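Vinar hang station – setup and care notes

README for the two-gripper garment cell, Povotley workshop
Maintained by Fergus Sutherland and Rhona Moncrieff
Last checked: Sat 7 December

What this file covers

The hang station is the cell where we record garment handling with the hand-held grippers: picking up cloth, passing it between hands, putting a jacket on a hanger and putting the hanger on the rod. This file says how the cell is put together, what to check before a session, and what to do when a part wears out. The recordings themselves have their own card in the folder swanson_release. Read that one for formats and splits.

Layout

The cell is one table against the wall with a black cloth backdrop behind it. Foam letters reading Fast UMI are pinned to the cloth. They are part of the cell and stay up. Mounir Farouk used them as fixed landmarks when he tuned the tracking, and the stored settings assume there is something with contrast on that wall. If a letter falls, pin it back before recording. An inch either way does not matter, but do not leave it off.

The backdrop is held along its top edge by small clips. Check them first thing. The cloth is heavy enough to pull a clip loose overnight, and a sagging sheet shows up as drift in the trajectories long before anyone sees it in the video.

Garments hang from a black rod on a black post. The white plastic hangers go on this rod. The white wire rack stands on the same table and can be moved or taken off as the task needs.

Soft items are kept in a box under the table: towels, squares of fleece, one child's jacket in blue. Wash them without softener. Fraser Nisbet ran a batch through with softener in July and the pads slipped on everything until it was washed out.
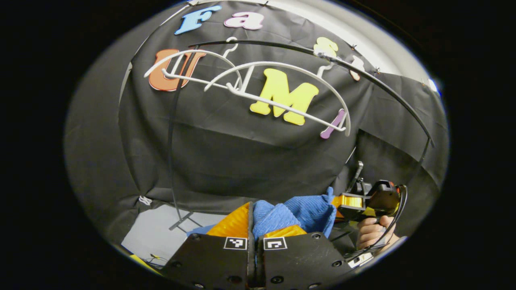

Both operators should hold their grippers the same way, bare hand around the grip and cable running back toward the elbow. Gloves change the grip width and make the trigger feel late. The cable needs a loop of slack behind the hand. If it is tight, the operator starts to favor one direction without noticing, and the whole session ends up with the same wrist angle.

Before a session

1. Power the logging machine, then plug in the grippers, left first. The port order is fixed in ramalari.cfg, and swapping them swaps the hands in the log.
2. Wipe each lens with the dry cloth from the drawer. No spray.
3. Open and close each gripper fully 30 times. Watch the width readout. It should return to the same closed value every time.
4. Check that the square tag on each finger mount is flat and clean. A lifted corner is enough to lose the width reading.
5. Push sideways on the rod. If the post rocks, tighten the base.
6. Record one short test clip and play it back before anyone starts on the real list.

Fingers and pads

Each finger has an orange fin-ray body with a dark ridged pad on the inside, screwed to a black mount. The fin-ray bodies last well. The pads do not. The ridges round off and thin fabric begins to slide, most often at a hem or a collar.

To change a pad:

Unplug the gripper. Back out the mount screws and take the finger off whole – do not try to peel the pad while it is mounted, as the side load can crack a rib. Peel from the wide end. Clean off the old adhesive with alcohol and let it dry. Press the new pad on with the ridges running across the finger, hold it flat under the steel block, and leave it until the next morning. Refit the finger with the screws just snug, close the gripper so the two pads line up, then tighten.

After any pad change, redo the width calibration. Old values will load without an error and will be wrong. Lindiwe Mnguni found this in session 319, which had to be pulled from the release.
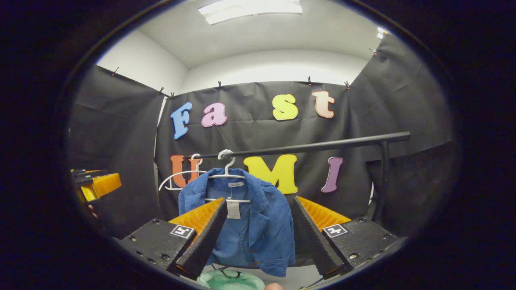

Jacket on its hanger on the rod, seen between the gripper fingers.

Hangers

Use the plain plastic ones only. Padded hangers catch on the ridges. Throw out any hanger with a hook that has opened up, even slightly, and keep two spares in the drawer. Paper tags on garments can stay on unless they get caught in the fingers.

Lighting

Ceiling light on, door shut. Exposure is locked in the config, so do not bring in a desk lamp to help the operator. If the ceiling tube flickers, stop and change it. Flicker does not always show in the preview.

Known problems

– Width reading jumps to zero for a few frames: usually a fold of cloth over one of the tags. Nothing to repair. The loader marks these frames.
– Right gripper drops off the bus: reseat the cable at the handle end. If it happens again the same day, swap the cable and put the old one in the red bin.
– Post creeps clockwise under heavy garments: known, not fixed. Rhona has a wider base on order.

Changes to the cell go in the log sheet on the shelf, with the date and your initials. Questions about the config go to Mounir, anything mechanical to Fergus.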